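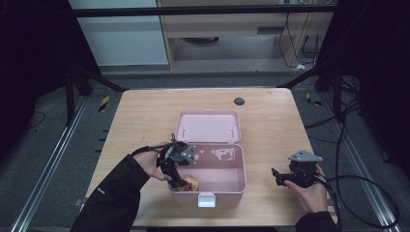 Galdale buyers meet over new tender rules

The second Galdale Public Buying Day was held at Nemel Hall on 3rd June, with 241 people through the door. Council buyers mostly, plus school business managers, two hospital trusts and a good number of small suppliers who wanted to know why they keep losing out.

Main topic was the new threshold. From next February any council contract worth more than £2,000 will have to go on the shared Galdale notice board before it is awarded. Up to now each council has set its own limit, and a firm selling the same thing in two towns could face two quite different sets of forms.

Yiran Cui, head of purchasing for the district, opened the morning. She said the old system was "built for paper" and had been patched too many times. The longest tender pack her team put out last year ran to 82 pages, for a grounds maintenance job. The new standard pack is meant to be much shorter, with insurance and accounts details entered once and kept on file.

Not everyone in the room was happy. Several buyers from the smaller councils asked who would check the notices when they have one part-time officer doing the lot. Cui said a shared help desk would open before the rules start, but could not give staffing numbers yet. There was some grumbling at that.

The supplier session after lunch was the busiest - standing room only at the back. Hongmei Tan, who runs the catering supply firm Zirellow, told the panel that payment times matter more to her than the forms do. Her firm waited five months for one invoice last year. "I can fill in a form on a Sunday night," she said. "I can't pay wages with a form." Got the biggest clap of the day.

The panel agreed to look at publishing late payment figures for each council. No date given for that.

Other bits from the afternoon:

Framework deals - the Long Valley school meals framework will be re-tendered in the autumn and split into smaller lots, so that local firms can bid for one area at a time.

Training - 200 free places for buyers on a one-day course covering the new notices. Booking opens next month, first come first served. Suppliers will get a seperate evening session online.

Social value - still no agreed way of scoring it. A working group has been asked to come back with a draft, and three councils have offered to try it out on real contracts.

Complaints - bidders who lose will be able ask for written feedback within ten working days, whatever the size of the contract.

Slides from the morning talks are going up on the district website this week. The afternoon ones will follow once speakers have sent them in. Next year's event is likely to be in Nemel again, date to be confirmed.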